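Bravix puts its hand-held gripper kit on sale

I've been bugging the folks at Bravix for a loaner since spring, and in October they finally gave in. Their hand-held gripper kit, the Seltari, is now something you can order like a normal person, with a price on the page and a button to click. No sales call, no form asking how many employees you have!

If you've missed the whole thing so far, the Seltari is a pair of grippers you hold yourself, one per hand, and you use them to do a job the way you'd want a robot arm to do it. The kit records what your hands get up to, and out the other end comes a set of demonstrations you can train on. You don't need an arm in the building while you record, and for a small shop like ours (two rooms over a tile store) that was the whole appeal.

The basic set is $2000 for the pair with cables and the recording software. There's also a single gripper for $1000, if your work is all one-handed, and a $3000 bundle that adds a second set of jaws and a year of support. I had the middle one. I'd skip the single, personally. Almost everything I wanted to teach needed one hand to hold something still while the other one did the fussy part.

Sweeping up is a good test of that, so it's where I spent most of my time. One gripper takes the dustpan, the other takes the brush, and you go after a pile of shredded paper on the table.
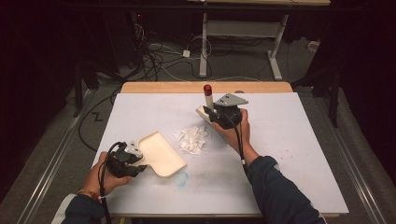

I figured it would be the easy one. Nope! Paper shreds are light and they go everywhere, and my first hour was mostly me chasing little strips around and saying words I won't print. The trick, for me, was keeping the pan hand lazy and letting the brush come to it. Once I got that, the takes went a lot quicker, and I ended up with 213 I was happy to keep over the two weeks I had the kit.

Now the gripes. The cables are a pain. You're wired up on both sides, and I never quite stopped thinking about where they were. Bravix says a wireless version is "being looked at," and I've been around long enough to know what that's worth. My forearms were also pretty tired by lunch, so plan on swapping people in and out if you have long days in mind. And the software wants you to name every session before you can start, even a throwaway one. I have a lot of sessions called "asdf."

I asked Sibel Ağca, who runs the product side at Bravix, if the jaws from their older Tuncer line would fit. They won't, sadly — the mount is different — but she told me an adapter is planned and that owners will get it at cost. She also said the files open in Brovirari without any converting. I tried that with a handful of my takes and they loaded fine, thumbnails and all.

Would I buy it? I think so, yeah. Probably the basic set, and I'd put the extra money toward a longer pair of cables. The first batch is shipping now and the next one opens for orders when that's gone. My loaner goes back in its box tomorrow morning, and I still have to dig out the foam insert from wherever I put it.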